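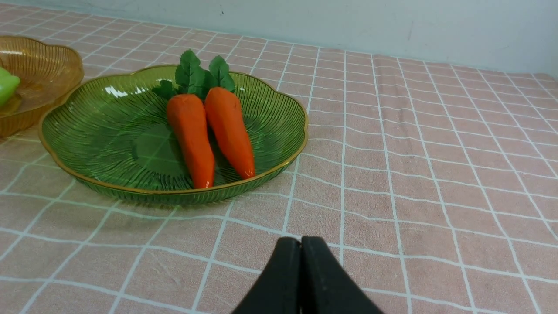 10/20/20

Quick one tonight, I have a pan soaking and a kid who thinks bedtime is a suggestion.

So the play kitchen. I said in September I was going to sort it out and I did start, then I stopped, then the bin of toy food tipped down the stairs and I started again. Real dishes now. Some of you will hate this. Heather Prendergast already told me on the phone that I'm going to be picking glass out of the rug till Christmas. Maybe! But the plastic plates were cracked and faded and I was sick of looking at them, and Mom's colored glass was sitting in a box doing nothing.

The green plate is my favorite. Wavy edge, thin gold line around the rim, ridges fanning out from the flat part in the middle. Mom used to put pickles on it at Thanksgiving and we were not allowed to touch it. Now it holds toy carrots. Two of them, with the big leafy tops that hang over the back of the plate and get caught on everybodys sleeves. The amber bowl is the same sort of style and it got the fruit.

Bowl was from the thrift place in Fliston, not Mom's. Five dollars. I'd have paid more, don't tell them. I went in for a lampshade.

Rules so far:
Glass stays on the table.
You sit down when the glass is out.
Grown up in the room.
No stacking, no washing up, no "soup."

That last one came after an afternoon with a cup of bathwater and most of a box of raisins. I'm not going into it.

The pink cloth with the white grid lines goes under everything. Wipes down fine. I had it folded in the drawer with the birthday stuff and kept forgetting it was there. The lines turned out to be handy, she likes to line up forks along them and then yell if anyone moves one. Her cousin moved one. There was yelling.

What went and what stayed, for those who asked last time:

Gone: the plastic plates, the pizza with no velcro left, the egg that smelled weird (how does a toy egg smell weird), a hot dog the dog had been at. All the tiny play money. I was finding it in the dryer.

Stayed: carrots, fruit, the bread, one cupcake. The tea set, minus a lid. The cash register, even though I begged.

On the fence: the big bag of pretend groceries Clem Whitelaw dropped off. Very kind, so much cardboard. Little boxes of everything. Half are squashed flat already and I keep putting them back together with tape. I think they'll drift quietly toward the recycling one at a time. Clem if you're reading this, she loves them.

Storage is still a mess. I bought a Dogbe crate because everyone said get a Dogbe crate, and it's fine, it's a crate. Too deep. Anything at the bottom may as well be in another state. What I want is a shallow tray that slides under the bench so she can see it all at once. Rangi Gilchrist says he has an old printer's drawer in his garage I can have if I come get it, so that's my Saturday. If it doesn't fit I'll cut the legs off the bench. (I won't. But I've measured.)

The glass lives up high when we're done. Top shelf of the hutch, plate standing up at the back, bowl in front with a dish towel in it. It takes me a minute to get down and a minute to put back and I was sure I'd give up on that by day three, but so far so good. She asks for it now. "The fancy." Can we do the fancy. Then she tells me the carrots cost 704 dollars and I say that seems high, and she says it's because of the plate.

Had Digby Tautahi and his two over on Sunday and we tried the whole set up with three kids. Longer than I expected before it fell apart. Nobody broke anything. The restaurant had one menu item, carrots, and the waitress was very rude. Digby sent his back and was told to leave.

Still to do:
Find the teapot lid.
Felt pads for the bottom of the bowl, it's loud on the table once the cloth slides.
A second chair that isn't the step stool.
Ask Mom if there were ever matching cups. I have a memory of cups but could be making it up.

If anybody has a pattern for small cloth napkins, easy ones, straight lines only, my machine is in a mood, leave it in the comments. I have a pile of scraps from the curtains and no plan.

Ok the pan. And I can hear feet on the stairs. More next week, probaby the hall closet, wish me luck with that.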